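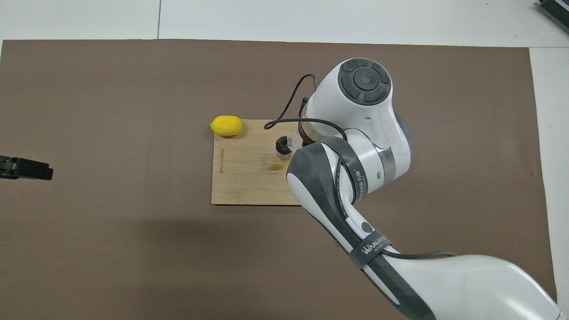
Figure 2. A bamboo cutting board on a brown mat, with engraved lettering along its left edge and a small dark mark towards the right.

4. What households keep, and what they say they keep

4.1 The board question

The postal survey asked each household to list every item in the kitchen that had been given as a present and was still in use. We had expected teapots. Of the 598 forms returned from Favport and Prostby, more named a chopping board than any other object, and a good many named two. One respondent in Prostby listed four, and added in the margin that she would welcome advice.

Boards such as the one in Figure 2 sit awkwardly in the existing writing on gifts, which prefers things with a story attached. A board has very little story. It is bought in a hurry, often for a wedding, by someone who does not know the couple well enough to choose a lamp. Yet it outlasts the lamp. In the follow-up interviews, people who could not name the giver of a single vase could say at once who had given them the board, and usually what they had thought of it at the time.

4.2 Lettering and loyalty

We coded separately for boards that carried any engraving, whether a name, a motto or a maker's mark. Owners of engraved boards were slower to throw them away and quicker to complain about them. Several admitted to working on the plain side so as to spare the lettered one, then serving cheese from the lettered side when the giver came to visit. The Silura study of inherited crockery reports a similar habit with signed plates, although its authors call it "display rotation", a phrase we have tried hard not to need.

Marks and stains were another matter. Our form offered a box for "damage", and hardly anyone ticked it. Asked in person, the same people would point out a scorch or a beetroot stain with something close to pride. We now think the box was badly worded. We also think that people do not care to report damage to strangers by post.

4.3 Limits of the material

The survey went to 800 addresses, and those who did not reply may own no boards at all, or may own so many that the form defeated them. Interviews were held with 12 households and lasted 30 minutes each, apart from one in Favport, which lasted an afternoon and included lunch. We have kept the Favport transcript in the sample – its views on bread knives are set aside for a later paper.

Iglesias, the smallest of our three towns, joined the project in November, too late for the postal round. Its interviews are treated separately in Section 5, where teapots finally make an appearance.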